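Help wanted at the Drukthorpe shared workshop: kitchen robot build

We're building a two-armed kitchen helper named Golto, and we need more hands! Benedito Toledo and I started it on my garage bench, and it has since taken over a corner of the Drukthorpe shop. We're looking for 6 people for 12 weeks of evening sessions starting in August, 6:30 to 9. You don't need a degree. If you've fixed a bike, wired a lamp or written a little Python, come along -- we'll teach you the rest.

Jobs going: finger tendons, wrist wiring, and a lot of simulator time. Everything gets tried in the sim first, on a marble counter with a red bowl, a white plate and a red pepper.

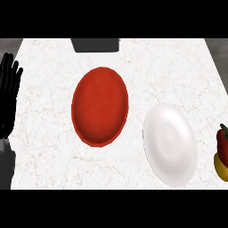

Els Willems runs the simulator side and would love a partner who enjoys fiddling with grasp settings until late. Natanael Macedo has the soldering bench and is just as short of company.

It's unpaid, but parts are covered (we have 600 dollars left in the pot) and so is dinner. Send a few lines about something you've made to Els or Benedito through the workshop message board. We read them all -- messy projects very welcome.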